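Greengrocer corner – crates, fruit and props

README for the produce display set, and the notes that go with it. Written in a hurry before handover, so bits are missing. Shout if something is wrong.

Kept by: Haris Yordanov
Layout and crates: Florence Nguyen
Picture sorting: Amedeo Costa, Dario Pellegrini
Working name: Parisi (older folders say Manis, same thing)
Version: 14

What it is

Pictures and notes of a small fruit and veg display. Wooden crates, grapes, greenery, artificial flowers, a cart. The main activity is grapes: getting a bunch out of one crate and into another without making a mess of it. Total in this version is 1633 pictures, of which 71 are held back for checking. Please don't mix the held back ones in with the rest, we did that once and it cost us an evening.

Folders

crates_grapes – anything where grapes are the main subject
crates_veg – the leafy crate with the red veg, plus odds and ends
cart – cart on its own or with crates on top
stand – the dark display stand, tilted crates
notes – text files, one per batch, not all filled in
old_manis – leave alone, Dario is still going through it

The grapes

Two sorts on the stand. Pale green with a bit of pink blush, and dark purple with a few redder ones mixed in. Green goes in the upper crate, tilted so the front of the heap shows. Purple goes in the lower. In the notes they are just "green" and "purple". Don't write "white" or "black", even though that's what the shops say. Half the February notes still use the shop words and need changing.

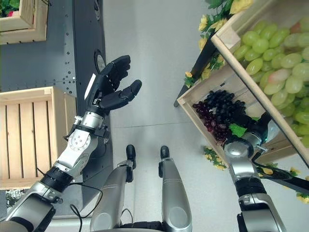

Stand, upper crate green, lower crate purple. Yellow flowers above and below.

A "bunch" is anything held together on one stem. Single grapes that have come off are "loose". If a bunch splits in two while being moved, call it two bunches from then on and put "split" in the remarks column. Costa wants a seperate column for splits. Fine by me, not done yet.

Leaves: the grape leaves are artificial and come away from the bunches fairly often. A leaf left in a crate does not make the crate "full". If there's a leaf and no fruit, the crate is "empty, leaf".

The crates

Light wood, slatted, open top. They look much the same from above, so go by position and contents. Words we use for position:

upper / lower – on the stand
near / far – on the cart
floor – anywhere else at ground level

Tilted crates are marked T. Flat ones get nothing. If you can't tell, write a question mark and move on.

Known problem – crates get swapped between stand and cart in the middle of a batch and the note isn't always updated. Go by what the picture shows and ignore the note when they disagree.

The cart

Dark metal, rivets on the top. Usual layout is two crates in a line, one at the near end for whatever is being moved, the one behind with the leafy stuff and red veg. We leave the back one where it is for the whole batch so there's something fixed to go by.
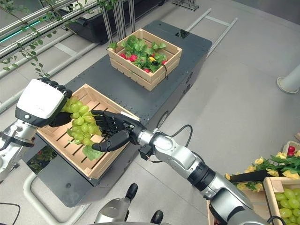

The red veg is down as "radish" in the notes. Florence says radish-ish. It has also been typed as beetroot, small turnip and "red things", all of which should be changed to radish when you come across them. The leaves around them are artificial too and are just "foliage".

Filling in a note

One line per move. From, to, what, remarks. Like so:

stand upper T, cart near, green bunch, ok
stand lower T, cart near, purple bunch, split
cart near, stand upper T, green bunch, leaf left behind

"ok" means the bunch ended up whole and inside the crate. Hanging over the side is not ok, write "over side". Don't write "nearly". We had around 700 lines to redo in an earlier version and a good share of them said nearly.

If nothing gets moved in a picture, leave the line out. No need to write "nothing".

Flowers and greenery

Only there to dress the set. Yellow flowers round the crates, trailing greenery over by the shelving. Not labelled and we're not planning to. If a flower is in front of the fruit so you can't see what's going on, put "blocked" and skip it.

Setting up again

– crates on the stand first, then dress round them
– purple low, green high
– shake out the foliage crate, it goes flat in storage
– check under the stand for loose grapes before moving the cart
– shelf light can be on or off but keep it the same through a batch
– boxes marked Drerel have the spare leaves and flowers, box marked Zekon is tape and labels

Put the grapes back by colour at the end of the day. They were all tipped in together last time and Amedeo Cocco had to sort them.

What it's no good for

Ripeness, weight, anything to do with real produce quality. One display, one room, same few crates over and over. Lighting doesn't change much either. Fine for crate full / crate empty, fine for grape colour, reasonable for splits. Poor for counting single grapes, please don't try.

To do

– finish old_manis
– shop words in the February notes
– splits column
– decide what to call the little yellow thing in with the radishes, currently "yellow item"
– spell check this, sorry

Corrections to Haris. Mornings best, after 4 pm probaly won't be read until the next day.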